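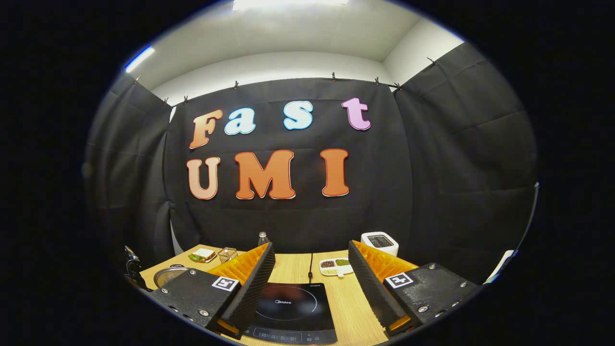 **Participants wanted: open day demonstration helpers and test visitors, October 2024**

Lorkden is looking for 10 people to take part in an open day on robot handling of everyday kitchen tasks. You don't need any technical background. You do need two working hands, reasonable patience, and the ability to stand at a table for a good part of the session.

The open day is at our Gravesard building, on the ground floor. Visitors will come through in small groups, look at the work booths, and ask questions. We want participants who will do the tasks in front of these groups, using a hand-held gripper in place of their own fingers. The recordings are used to train robot arms to do the same kind of work.

**What you will do**

Each participant gets a curtained booth with a table and a set of kitchen items. The booth at the start of this notice has an induction cooktop, a toaster and a tray of dried beans, along with a few other things. Tasks are short. You might move a piece of food to a plate, put a lid on a pan, or shift something from one end of the table to the other. You repeat each task, with the items moved a little between rounds.

Nothing is cooked during visiting hours. The cooktops stay off, and the food on the tables is not for eating.

You will work for a session of 3 hours, with 2 breaks. A staff member will stay near your booth to reset the table and take questions from visitors. You can answer questions yourself if you like, but it isn't part of the job.

**Who can apply**

- Adults 18 and over
- Left-handed people are welcome, and we are short of them
- You should be comfortable with strangers watching you work
- You should be able to follow spoken instructions in English

Please tell us about any wrist, hand or shoulder problem when you apply. The gripper gets tiring toward the end of a session and we can adjust the task list.

**Pay and practical details**

Participants are paid $79 for the session. Payment is by bank transfer after the open day. Training takes place the same morning, before the doors open, and is paid separately at the staff rate.

Wear sleeves that end above the wrist or can be pushed up and stay up. Take off rings and bracelets. Lockers are next to the front desk. Parking at Gravesard is limited, and the side lot will be closed for deliveries.

Your hands and forearms will be recorded. Your face may come into view when you lean over the table, and those sections are removed before the recordings are used. Visitors are asked not to take pictures of participants. You will get the consent form by email and should read it before you arrive.

**How to apply**

Write to Liis Kuusk, open day coordinator, with your name, a phone number, which hand you use, and whether you can do the morning or the afternoon session. A résumé isn't needed. Applications close October 15, 2024. Baiba Koppel will call everyone who has a place, and we will keep a short waiting list.

If you only want to visit, you don't need to apply. Sign in at the front desk when you get here. School groups should contact Rimantas Kļaviņa first so that he can set a time.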